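Home Services Linen Guide Delivery Areas About Contact

About Worville Table Linen

Worville supplies rented and laundered table linen to restaurants, hotel dining rooms and private caterers. We own the stock, wash it, press it, repair it and replace it when it reaches the end of its life. The customer pays a weekly charge per piece in circulation.

The business began as the laundry of a single restaurant, the Somitlow, which had a basement plant larger than its own dining room required. Neighboring kitchens began sending their tablecloths over on the days the machines stood idle. When the restaurant closed, the laundry kept running under the Worville name and later moved to its present building, where the loading dock is at street level and carts no longer have to go up a ramp.

We serve full-service restaurants for the most part. Our smallest regular account takes 100 napkins a week. There is no upper limit, but any single event needing more than 1,000 covers should be booked ahead through the office so that matching stock can be set aside from one dye lot or one bleaching run.

What we supply

The standard range covers tablecloths, toppers, napkins, tray cloths, service cloths and chef's aprons. Tablecloths are available in cotton, a cotton and polyester blend, and full polyester. Cotton takes starch well and holds a fold, which matters to dining rooms that dress napkins before service. It also shrinks, and we cut new cotton oversize to allow for this. The blend keeps its dimensions better and dries faster. Polyester resists stains but absorbs little, and we do not recommend it for napkins.

Heavier damask is sold under our Dalsgaard label. It is woven for us in two border patterns, one plain satin band and one narrow key. Dalsgaard pieces are tracked separately from the general pool, so a restaurant that rents them receives its own set back each time.

How the laundry works

Soiled linen is collected in closed bags and sorted on arrival by fabric, color and soil type. Wine, oil and candle wax each go through a different pretreatment. Wax is scraped cold. Oil is treated with an emulsifier before any water is added - hot water alone tends to set it into blends. Loads are then washed, rinsed to a neutral pH and passed damp to the ironer.

Stock is recorded in Prokico, our in-house tracking system. Each piece carries a heat-sealed tag on the hem, which is read at collection and again at dispatch. Prokico shows the number of washes, the repairs made and the account that last used the piece. Customers can request a printout of their own account at any time, and losses are billed from those same records.

Deliveries run on four routes. Standard turnaround is two working days. Accounts that close early in the week usually take their main drop on Thursday, before noon.
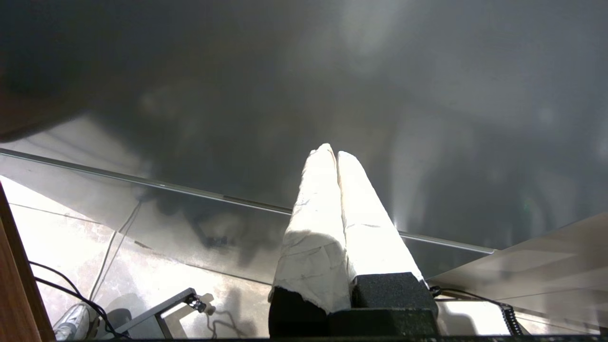
Inspection of whites is done by eye, after pressing and before folding. Strong direct light is useful for finding holes but poor for judging finish, and our inspectors work with the lamp set low and to one side. The photo gives a fair idea of the problem: where the light falls on the two wrapped fingers the covering looks almost pure white, the sides in shade turn a soft gray, and the creases and seams are only faint. A napkin with the same fine creasing can look clean and flat under an overhead lamp and then look tired on a dark table. Pieces with press creases go back through the ironer. Pieces with a gray cast over the whole surface go to a second wash with a longer rinse.

Repair and retirement

Small holes in plain cloths are patched from the back with matching fabric. We do not patch napkins. A tablecloth is permitted up to 6 repairs, none of them in the central area, after which it is cut down to tray cloths or service cloths. Anything too worn for that is sold for wiping rags.

Opening an account

New accounts begin with a visit. We measure the tables, including the edge thickness and the height of any pad beneath the cloth, and agree on a drop length. Most dining rooms then try two fabrics side by side for a short period before choosing. Opening stock is normally three times the daily requirement: one set on the tables, one in the laundry and one on the shelf.

Requests can be made through the Contact page or by telephone from 7 a.m. The plant is closed for maintenance for one week in August, and customers receive extra stock ahead of that week.

Shared 6 times

Get our linen care notes by email. Enter your address to subscribe. You can unsubscribe at any time.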